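Notebook, Gritside workshop, sorting bench
29 July 2020

Bin liner wear and hand-sort of crushed containers, second pass

Picked up where the May entry stopped. Aim for the day: decide whether the metal bin can stay in use for the container work as it is, or whether the white slope needs stripping and repainting first. Secondary aim: agree one wording for the condition of crushed items so that my sheets and Mitra's can be merged without going through every line again.

Bin moved back on to the plywood bench before starting. Bench checked with the long level, packed at one corner with card. The card will compress, so it wants replacing with a proper shim. Have put shims on the Hyvönen order.

Batch is the remainder of the Nendel sack. Tare taken with the sack empty, then the sack refilled and weighed: net 1,451 g. The May figure for the same sack was higher, but that included the bottle tops, which Mitra Ghasemi has since taken out for her own tests. The two figures should not be compared directly. I have struck the May one through on the summary sheet and initialled it.

Wording agreed with Mitra by phone:

Flat: both long faces touching or nearly so, will not stand.
Folded: one clear crease across the body, ends still open.
Crumpled: no single crease, shape not recoverable by hand.
Whole: dents allowed, will stand unaided.

We dropped "part crushed". She had been using it for folded and I had been using it for crumpled, and that accounts for most of the disagreement between the May sheets. Lids are recorded separately from now on, whether attached or not. Labels are ignored unless they are hanging off by more than half their length, in which case write "label loose" in the remarks column and nothing else.

Method for tipping: sack held low over the back edge, contents let down the slope in one go, no levelling by hand afterwards. Thin flat items tend to lie against the slope and have to be knocked down with the side of the scoop. The scoop has a steel lip and I suspect it does more to the paint than the containers do. Will change to the nylon one from the Idine kit and see whether the scraped area stops growing.

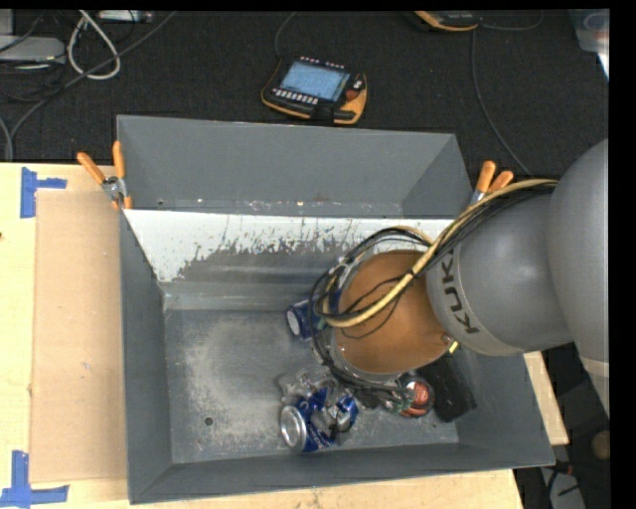
Paint on the slope is sound along the top and at the left. Lower down it is ragged, with bare metal coming through in streaks. Some rust marking along the bottom of the back wall as well, small spots only. The floor is scratched and has cloudy patches on the left, which is cosmetic as far as our work goes. The small hole near the lower left of the floor is noted again because grit can drop through it and upset the sweepings weight. Tape over it from underneath before the next weighing, and write the tape down.

Repaint options, for discussion:

1. Leave alone. Costs nothing. Flakes will end up in the sweepings and be weighed as residue.
2. Rub back the loose edge only, spot prime, one coat. Bin out of use overnight at least.
3. Strip the whole slope and leave it bare. I would rather not. Pale items are easy to miss against bare metal, and dark ones easy to miss against the back wall as it is.

Leaning towards 2. Used 300 grit for the trial patch on the offcut and it left too fine a key, the primer lifted with masking tape. Try something coarser.

Sweepings: brush the floor towards the front wall, then along it into the tray. The corners hold dust and need the small brush. Sweepings came to about 26 g, including whatever paint was in there. No attempt made to separate it.

To do
Shims from Hyvönen, chase if not here by next entry
Tape under floor hole
Coarser paper, repeat trial patch on offcut
Send Mitra the new wording typed up, with the lid rule included
Old sheets: go back through page 9 onwards and replace "part crushed" where the remarks make it clear which was meant. Leave the rest and mark them with a query.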